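Reading time: 4 minutes

An afternoon with the household robots at Istberg

Once a year, in October, the research institute at Istberg opens its robotics hall to the public. Visitors are received in groups of no more than 23, given a short talk on safety, and led upstairs to the rooms in which most of the daily work is done. Many arrive expecting workshops and the smell of oil. They are shown desks, screens and a good deal of quiet.

The greater part of the institute's work on household tasks takes place in simulation. A robot arm is given a house that exists only in the computer, and is asked to find its way around the furniture, to reach, to grasp and to let go. The programme is known as Stillier. It was begun six years ago with support from Feretti, a maker of domestic lifting equipment, and from the Zwane Foundation, which takes an interest in the care of older people at home.

The library of model homes now holds 31 interiors. Some are plain and some are rather richly furnished, with patterned woods, tiled walls and large windows. Staff explained that variety is what matters. An arm that has only practised in one kind of room tends to do poorly in the next, and a change of wall covering can be enough to trouble it.

During our visit a session was running on the large screen at the end of the room, shown from just behind the gripper. 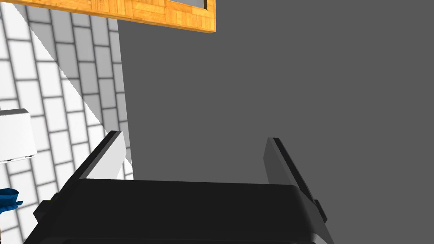

The fingers stand open with nothing between them, and shadow lies across part of the white tiling.
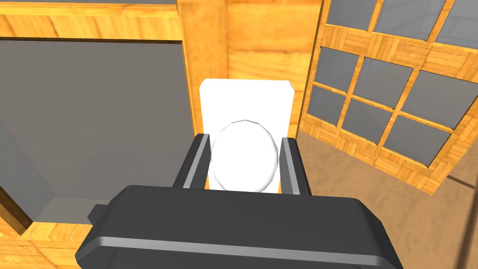

When will machines of this kind be at work in ordinary homes? The institute expects supervised trials in a small number of households within seven years, and gives no date for general sale.

That caution was evident throughout the afternoon. Our guides were careful to separate what a robot can do on a screen from what it can do in a kitchen or a bathroom. Real objects bend, slip and break. A cupboard door may stick in damp weather, and a floor that is level in the model may slope a little in the house. For these reasons every task is tried again in the hall downstairs, on physical equipment, before it is entered in the institute's records as complete.

The hall itself may be seen from a gallery. On the day we attended, an arm supplied by Feretti was moving cups from a rack to a shelf - slowly, and with long pauses between one movement and the next. Several younger visitors asked whether it could be made to go faster. It could, they were told, but the speed is kept low whenever guests are in the building.

Questions were taken over coffee at four o'clock. Most concerned cost, privacy and the position of care workers, and the replies were frank where the answers were not yet known. A written summary is kept at the reception desk, together with the form for those who wish to book a place on next year's visit.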